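Sirkedgate Shared Workshop
Build-a-Gripper Evenings, Handout 2: Markers, Fingers, Cords
Notes by Abla Hamdan

By now you have a pair of hand-held grippers that open and close when asked, most of the time. Tonight we make them trackable. The cube goes on before the fingers. If you did it the other way round, welcome to the club, the screwdrivers are by the sink.

Press the marker flat onto the cube face. A bubble under the print will wreck your pose estimate, and you will spend 30 minutes blaming the software. Derklow prints its markers glossy. Ours are matte, and I would like them to stay that way, so wipe your hands.
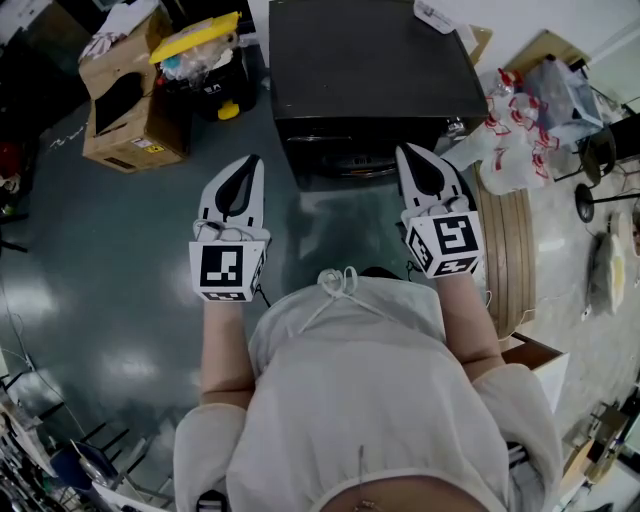
Fig. 1. Both grippers held out: marker cubes, white fingers, black inner pads.

Check before you record:
Fingers meet along the whole pad.
Marker faces clear of sleeves and thumbs.
Cords have slack at full reach - they find table legs on their own.

Then do 10 slow open-and-close cycles per hand. Slow means slower than that. The Cavalcanti kit manual skips this step, along with most of the others.

Homework: log one pick-and-place run and bring the file, named properly. "final_final_1379" is not a name.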